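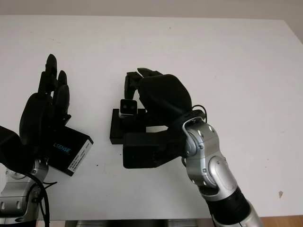 Rapport de projet de fin de semestre
Le tri du linge et des textiles usagés en résidence étudiante : organisation, coûts et adhésion des résidents
Remis le 8 avril 2024

1. Contexte et objet de l'étude

Le présent rapport rend compte d'un projet conduit au sein de la résidence Bremitz, qui compte 196 logements répartis sur trois bâtiments. Depuis l'ouverture de la résidence, les textiles abandonnés en fin de bail sont évacués avec les encombrants, sans distinction entre les pièces réutilisables et celles qui ne le sont plus. La direction du site a souhaité disposer d'un état des lieux avant de renouveler son contrat d'enlèvement avec la société Raltdale.

L'étude poursuit deux objectifs : mesurer les quantités de textiles délaissées et déterminer les conditions dans lesquelles les résidents accepteraient de les trier eux-mêmes. La question du lavage avant don, souvent évoquée lors des entretiens préparatoires, a été traitée séparément en section 4.

2. Méthode

La collecte s'est déroulée en novembre, pendant sept jours consécutifs. Un point de dépôt a été installé dans le hall de chaque bâtiment, avec une affichette rédigée en français et en anglais. Les pièces déposées ont été pesées, puis classées selon leur état : bon, moyen, hors d'usage. Un questionnaire a par ailleurs été distribué dans les boîtes aux lettres, les réponses étant anonymes.

Le classement par état comporte une part d'appréciation. Afin de la limiter, chaque lot a été examiné deux fois, par deux membres du groupe travaillant séparément. En cas de désaccord, la pièce a été rangée dans la catégorie inférieure – ce choix conduit sans doute à sous-estimer légèrement la part réutilisable.

3. Résultats

Au total, 1285 pièces ont été déposées. Les vêtements constituent la majorité des dépôts, devant le linge de lit et les serviettes. Les chaussures, acceptées à titre d'essai, sont peu nombreuses et souvent dépareillées. Le bâtiment C se distingue par des dépôts plus réguliers, ce que nous attribuons à la proximité de la buanderie.

Les réponses au questionnaire montrent que l'obstacle le plus cité est la distance au point de dépôt, suivi de l'incertitude sur les articles acceptés. Le manque d'intérêt pour la démarche n'est presque jamais invoqué.

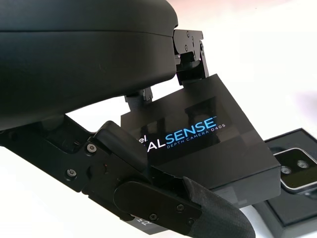
Le choix des contenants a fait l'objet d'une discussion particulière avec l'association Nic Giolla, partenaire du projet pour la redistribution. Les sacs souples ont été écartés, car ils s'affaissent et se prêtent mal à l'empilement. L'association recommande des contenants rigides à face supérieure plane. Une boîte noire répond à cette description, mais la couleur retient peu l'attention dans un hall faiblement éclairé, et une étiquette claire nous paraît indispensable pour l'identifier. Le modèle définitif devra en outre pouvoir être soulevé par une seule personne une fois rempli.

4. Lavage préalable

Nic Giolla n'exige pas que les textiles soient lavés, mais demande qu'ils soient secs. Toute pièce humide compromet en effet le lot entier. Deux solutions ont été examinées : une consigne affichée au-dessus du point de dépôt, ou la mise à disposition d'un cycle gratuit en fin de bail. La seconde suppose l'accord du prestataire de la buanderie, que nous n'avons pas obtenu dans les délais du projet.

5. Recommandations

Nous proposons de maintenir un point de dépôt permanent par bâtiment, avec un relevé hebdomadaire en période ordinaire et un relevé quotidien durant la dernière semaine de bail. La liste des articles acceptés devrait être jointe au dossier d'entrée dans les lieux. Un essai comparable est envisagé à la résidence Skurnunbridge, dont les halls sont plus étroits ; l'emplacement des contenants y sera à revoir avec le service de sécurité incendie.

Les grilles de pesée et le questionnaire vierge figurent en annexe.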